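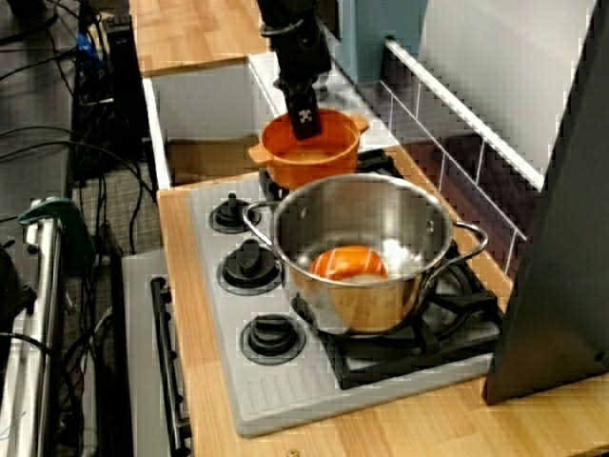
Souad Kettani wants the grate glued down for good, before any more work goes into the knobs. Her argument is that a child will lift anything that lifts, and that a burner grate is just the right size to carry off to the sandbox. I wrote it on the board and said I'd think about it while I did the counter.

Job 539, play kitchen for Mollo. February, started 8:40 a.m.

Where it stood when I came in: stove set in its opening, sink in, backsplash screwed on, steel pot and the orange one both out of the box. Oven front hung but the door rubs at the bottom corner. Counter sanded but only one coat of oil.

Counter. Rubbed it down with the gray pad and wiped it off. Second coat of Skuvum, thin, along the grain, left twenty minutes and then wiped back hard. The first coat had gone on too thick by the sink and dried tacky, so I took that patch back to wood and did it again. Color is warmer than the sample chip Harries sent with the board. I like it better than the chip. If Mollo complain, the chip is in the drawer with the paperwork and we can have that talk.

Did the cut edges around the stove opening with a small brush. They drink it. Whoever does the next one should do the edges first and the top after, because I had to keep going back to wipe drips off the face.

Counter height is 606 mm with the feet screwed all the way in. The order says 600. Levelers can't go any lower. I could take it off the bottom of the side panels but then the oven door has even less room than it has now. Leaving it. Will put it on the delivery sheet so it isn't a surprise.

Stove top. This is the Kelter part as supplied, plastic, light gray, with the ribbing. The ribs hold sawdust very well. Vacuum first, then an old toothbrush and dish soap. Don't use the citrus cleaner on it. I tried it on the underside of the spare and it left a dull patch.

Knobs. All three came stiff. Pulled them, cleaned the flash out of the recesses with a deburring tool and put them back. Front one is good. Middle one is good. The rear one still catches a little on the way around and I think the shaft is bent, not the recess. Swapped it with the front knob to check, and the catch stayed at the back, so it's the shaft. Need to ask Kelter for two spares, one to fit and one for the drawer. We've used up the ones we had.

Pots. Mollo asked for real metal for at least one of them. The steel pot is a proper one with looped handles and it has a good weight without being silly. Ran a cotton ball around the rim and the handles to look for snags. One snag on the outside, under a handle, gone after a minute with 400 grit. The orange one is lighter and slides around on the grate if you knock the counter. Might be fine. A kid isn't going to mind.

The orange thing fits in the steel pot with room to stir. Makes a horrible noise when you do.

Lunch, oil drying. 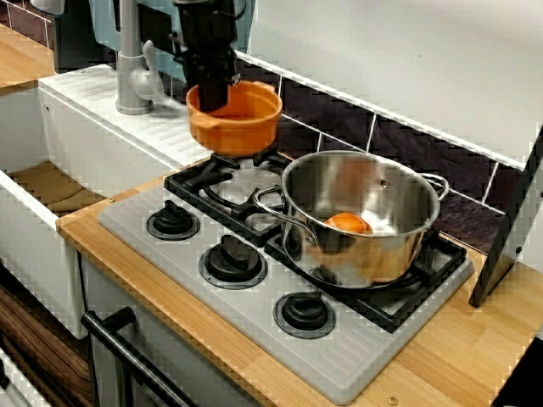
Emlyn Powell says don't glue the grate. He came by at 1:30 with the hinge screws and read Souad's note on the board, and his point was that the first thing to get stuck under it will be modeling clay, and then we'd be the ones driving out to Mollo with a putty knife. He'd use a screw from underneath at each end, so the staff can get it off and the kids can't.

Souad is all right with that as long as the screws don't come up through the prongs. I checked with a scrap under the spare. M4 with a wide washer, 16 mm long, and the tip stops well inside. With 20 mm it pokes through. So 16, and please don't grab from the 20 bin, they look the same in this light.

Tried it with the grate screwed down at the back only and shoved both pots across it. No rattle. Before that it was clacking against the panel every time a pot was put down, which would drive the teachers up the wall. I'd have fixed that for the noise alone.

Drop test on the backsplash with the steel pot, from hand height, handle first. Small mark in the white, rubs out with a thumb. The dark tile part doesn't show anything. The rail is solid, I hung on it a bit with one arm and it didn't move.

Oven door. Took the lower hinge off, packed it with one thickness of card and put it back with Emlyn's screws. It clears now. It also swings open slowly if the kitchen isn't level, so that wants a magnet. There are some in the tin marked "cabinet" but they may be too strong for small hands. Try the round one first.

Still to do on 539:

Third coat on the counter, tomorrow morning, if the patch by the sink has hardened
Front screw for the grate
Rear knob shaft, waiting on Kelter
Oven door magnet
Feet: felt or rubber? Ask Mollo what the floor is

Oil rags are hung flat over the rail by the back door. Leave them there until they're stiff, then they go in the metal can.

Stopped 4:15.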